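About Clumitz Watercolor

Paper, pigment and instruction for watercolor painters

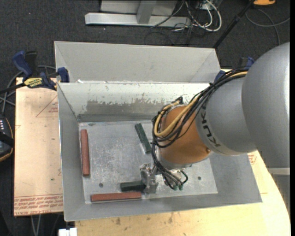
Clumitz makes watercolor paper and a small line of paints, and runs a school in the same building. The school is called Skilleo. The two share a stockroom, a test bench and a set of records, and students work on the same sheets that go out to customers.

Paper

All Clumitz paper is 100 percent cotton, mold-made and sized with gelatin both internally and on the surface. It is sold in two weights, 90 lb and 140 lb, each in hot press, cold press and rough. The 90 lb sheet must be stretched for any wash that covers more than a quarter of the surface. The 140 lb sheet can be used unstretched up to a quarter sheet, and should be taped or stapled above that size.

Each batch is checked for sizing before it is cut. A test strip is wetted, left for 14 minutes, and painted with a single stroke of ultramarine. If the edge of the stroke feathers beyond the set limit, the batch is sold as practice paper under the Iko name. Iko sheets are sound for sketching and color notes. They do not lift as well, and masking fluid may tear the surface.

Paint

The paint range has 80 colors, most of them single pigment. The binder is gum arabic with a little honey. Pigment codes, lightfastness ratings and staining grades are printed on the tube and repeated on the color chart. Colors that fail our window test, which runs for 362 days, are withdrawn or relabeled as fugitive. Two quinacridone mixes were relabeled after the last round, and the chart was reissued in September 2026.

We do not make metallic or pearlescent paints. Several customers have asked for them. The mica grades we tried settled in the tube and left a gritty layer in flat washes.

Skilleo

Classes are held in the Sadeghi Room on the upper floor. The basic course covers stretching, flat and graded washes, wet-in-wet, glazing, lifting and dry brush, in that order. Students keep a swatch book from the first session and record the paper, the pigment code and the drying time for every swatch. Past swatch books may be read in the room but not taken home.

The advanced course takes up granulation, backruns, and the use of gouache over transparent color. Applicants should bring three finished sheets, unframed. The next intake is in November.

Brushes are not supplied. A size 10 round, a size 4 round and a one-inch flat are enough for either course. Boards, gummed tape and water jars are provided.

Orders and samples

Paper is sold by the full sheet and in blocks. Sample packs contain one small piece of each surface in each weight, marked on the back in pencil. Damaged sheets are replaced if reported with the batch number, which is on the wrapper label.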